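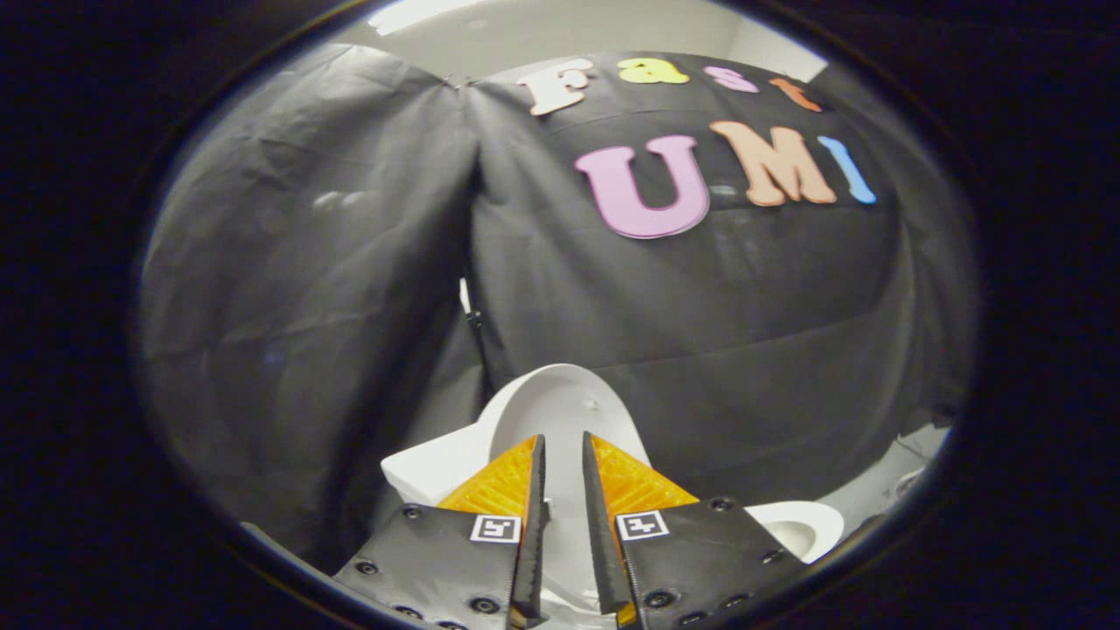
## Tosine handheld oxygen meter: a season on a small trout farm

We grow rainbow trout in earth ponds and a short run of concrete raceways, fed by a spring and topped up from the beck when the spring drops. Oxygen is the number we look at most. Our old meter died in April and the Tosine has been in use every day since, so this is written after a fair bit of wear.

It cost £172 with the probe and a four-metre cable. The longer cable is extra and I would buy it at the start, as four metres doesn't reach the deep end of our bottom pond from the bank.

### Setting up

The probe is an optical one, so there is no membrane to change and no filling solution. You screw on the sensor cap, leave it in damp air for 20 minutes and press the calibrate button until the reading settles. The booklet is short and mostly clear, though the page on altitude correction has the steps in the wrong order. Set the altitude first, then calibrate.

### Daily use

Readings settle in under a minute if you move the probe gently through the water. In still water it takes longer and tends to creep up, so on the ponds I swing it a little on the cable. Temperature comes up at the same time and agreed with our glass thermometer to within half a degree all summer.

I borrowed a Stesov from the hatchery up the valley for a week in July to compare. The two were close at the inlets. At the raceway outlets, before the morning feed, the Tosine read slightly lower each day. A Winkler test at one outlet came out between the two, and I was happy enough with that. The Stesov costs a good deal more and its screen is easier to read in bright sun.

The buttons work with wet gloves on. The backlight is good at five in the morning, when oxygen in the ponds is at its lowest and you most want a reading.

### Faults

- The battery door is held by one small screw, and the thread is already loose.
- The memory is said to hold 1,000 readings, but there is no way to label them by pond. I still carry a notebook.
- Algae builds up on the cap in warm weather. Wipe it with a soft cloth every couple of days or the readings drift.
- The carry case has no drain hole and stays damp inside.

The cable gland let in water in August and the meter went dead. Warraich, who sold it to us, sent a new cable on the Thursday after I rang and didn't ask for the old one back. The replacement has been fine.

### Spares

A new sensor cap should be needed every year or so. Mandska do one that fits and is cheaper than the maker's own. I've had it on for almost 700 readings with no trouble — it did need calibrating twice before it would hold.

### Who it suits

For spot checks on a small site it does the job. It has no alarm and can't be left in the water overnight, so if you run high stocking densities or reuse your water you will want a fixed monitor as well. We have one on the main raceway and use the Tosine for everything else.

Four out of five. I'd take a mark back if they put a second screw in the battery door and made the long cable standard.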